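Two house museums in Plelach

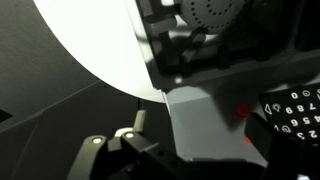 I had one free day in Plelach in July and spent most of it in other people's houses. The town has a lot of small museums for its size, and most of them are apartments or houses where somebody lived and worked. I picked two, which was enough.

The first is the clockmaker's house on the hill behind the station. Admission is 10, cash only, and you pay in the kitchen. The ground floor was the workshop. The benches are still under the window, with the drawers labeled in pencil, and the guide pulled a few of them out so we could see the springs and tiny screws inside. The family rooms upstairs are plainer than I expected. There is a narrow bed, a washstand and a shelf of account books. One of the books is open to a page listing repairs for the town hall, and the clock on the town hall comes up again and again. It seems to have stopped every winter.

Tours start on the hour and take 40 minutes if people ask questions. Ours did. A man wanted to know about the heating, and we spent a long time at the stove.

Lunch was soup and bread at a place called Brollix, across from the tram stop. Fine, a little salty.

The second museum is a composer's apartment on the third floor of an ordinary building. People still live on the other floors, so you ring the bell and wait to be let in. It has two main rooms and a hallway. The piano takes up most of the front room and you can't touch it, but there is a recording of it playing in the background – quietly enough that I thought at first it was a neighbor. The letters were the best part for me. He wrote to his publisher constantly, mostly about money and late proofs, and the translations are printed on cards you can carry around with you. According to the hallway panel, the archive holds 795 letters. Maybe some 20 of them are on display.

I bought a booklet on my way out. It has a floor plan and a decent map of the other addresses where he lived, all within walking distance. I found one of them, now a dentist's office, and gave up on the rest when it started to rain.

If you go, do the clockmaker's house in the morning. The workshop faces east and the light is better then. The apartment closes for lunch and doesn't always reopen on time – I waited on the stairs for a while with my wet umbrella from the walk over.

The last tram down to the station was full, so I walked.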